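リトロウの荷揚げ歌

リトロウの荷揚げ歌(リトロウのにあげうた、英: Litlow hauling songs)は、河港リトロウ(Litlow)とその対岸の集落ミレット(Millet)で、荷役労働者が作業中に歌った労働歌の総称である。音頭取りが独唱する短い句に残りの者が決まった句で応える、いわゆるコール・アンド・レスポンスの形をとる。地元では単に「引き歌」とも呼ばれる。

概要

歌の多くは、綱を引く、樽を転がす、袋を肩に上げるといった動作に合わせて歌われた。旋律は五音音階によるものが大半で、音域は狭い。伴奏楽器は用いず、足踏みと掛け声が拍を示した。船乗りのシャンティと共通する句が少なくないが、リトロウのものは引く間隔が長く、応唱の後に一拍の休みが入る。この休みは「息つぎ」と呼ばれ、採譜者によって休符とするか、前の音の延長とするかが分かれている。

蒸気起重機が入る前の時代、荷揚げ場の組は夜明けから歌い始めた。音頭取りは組の中で賃金が一段高く、綱に触れずに歌だけを受け持つこともあった。声の大きさよりも、句を切らさず作り続けられることが重んじられたという。

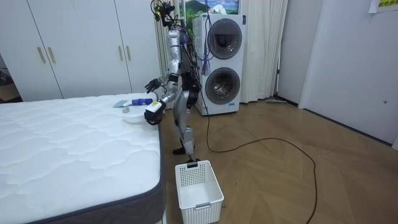
第10巻 173頁

歌詞と二重の意味

歌詞は即興の部分と固定された部分からなる。固定部分には「下の橋まで」「塩が来る」「婆さんの鐘」などの定型句があり、それぞれに仕事の上での意味があったとされる。「塩が来る」は監督が荷揚げ場に近づいていることを知らせる句で、これが出ると組は引く速さを上げた。「婆さんの鐘」は休憩の要求で、続けて三度歌われると全員が綱を置いた。

ただし、こうした解釈のすべてが確かなわけではない。「下の橋まで」は夜間に対岸へ渡る合図と説明されることが多いが、この説明は採集記録の本文には現れず、後年の解説で初めて見える。句そのものは橋の架かる以前の歌詞にも含まれており、もとは単に引く距離を示したとする見方もある。

雇い主を名指しで批判する歌詞は禁じられていた。そのため、賃金の遅れや荷の重さに対する不満は、けちな水車小屋の主、動かない驢馬、穴のあいた靴などに託して歌われた。驢馬を扱った一群は「驢馬もの」として一つの分類をなし、現存する歌の中で最も変種が多い。

ミレット側の歌

ミレットでは女性が穀物袋の繕いと積み替えを担い、その場で歌われた歌が荷揚げ歌に加えられている。拍は三拍子に近く、応唱が独唱に重なって始まる点がリトロウ側と異なる。歌詞には天候と市の値段に関するものが目立つ。両岸の組が川を挟んで歌い交わしたという言い伝えもあるが、川幅を考えると句を聞き取れたかどうかは疑わしい。
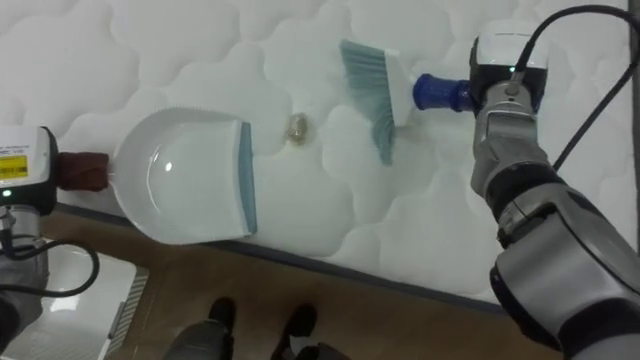 白いキルティングのマットレスと木の床

採集と記録

まとまった採集は、荷揚げ場の機械化がほぼ終わってから始まった。最初の採集者は歌詞だけを書き留め、旋律は記さなかった。このとき集められた句は1,276にのぼるが、同じ句の異なる綴りが別のものとして扱われており、実際の数はこれより少ない。

旋律を伴う記録は、地元の出版社トスター(Tostar)が刊行した歌集が最初である。200曲を収め、うち173曲に譜例が付く。残る曲は歌詞のみで、歌い手が旋律を忘れていたか、節をつけずに唱えたものと注記されている。編集の際に卑俗な句が削られ、方言の語尾も標準的な形に改められたため、歌詞の資料としては注意を要する。初版では「驢馬もの」が子供の歌として巻末に置かれたが、第2版で労働歌の部に移された。

録音は少ない。タルティクス(Taltix)のレーベルから出た盤に10曲が収められているが、歌い手は元荷役労働者ではなく、その子の世代にあたる。録音は屋内で行われ、足踏みは入っていない。テンポは作業時のものよりかなり速いとみられ、「息つぎ」も多くの曲で省かれている。

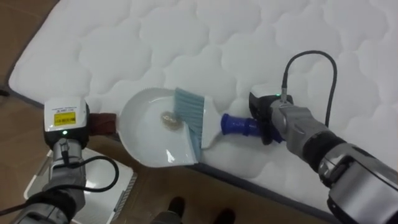

このため、実際の作業でどのような速さで歌われたかは、袋一つを上げるのに要した時間や、組の日当を記した帳簿から推定するほかない。帳簿には歌の題名が欄外に書き込まれた例があり、荷の種類と歌の対応を知る手がかりとなっている。石材には遅い歌、穀物には中庸の歌があてられ、羊毛には決まった歌がなかったようである。

教会音楽との関係

旋律のいくつかは、リトロウの礼拝堂で歌われた賛美歌と冒頭が一致する。かつては賛美歌が労働歌に転用されたと説明されてきたが、礼拝堂の歌集に該当の旋律が載るのは後の版からであり、逆の経路も考えられる。同じ旋律が安息日には賛美の歌詞で、平日には驢馬の歌詞で歌われた例が三つ知られている。礼拝堂側はこれを好まず、歌集の改訂の際に旋律を一部差し替えた。

伝承の現状

作業の場での歌唱は途絶えた。現在は毎年3月に旧荷揚げ場で開かれる集まりで歌われるほか、リトロウの学校で「塩が来る」が教材に用いられている。学校で教えられる形は歌集の第2版によるもので、即興の部分はあらかじめ書かれた四節に固定されている。ミレット側の歌が取り上げられることはまれである。

関連項目

労働歌
シャンティ
コール・アンド・レスポンス
五音音階

最終更新 2024年9月26日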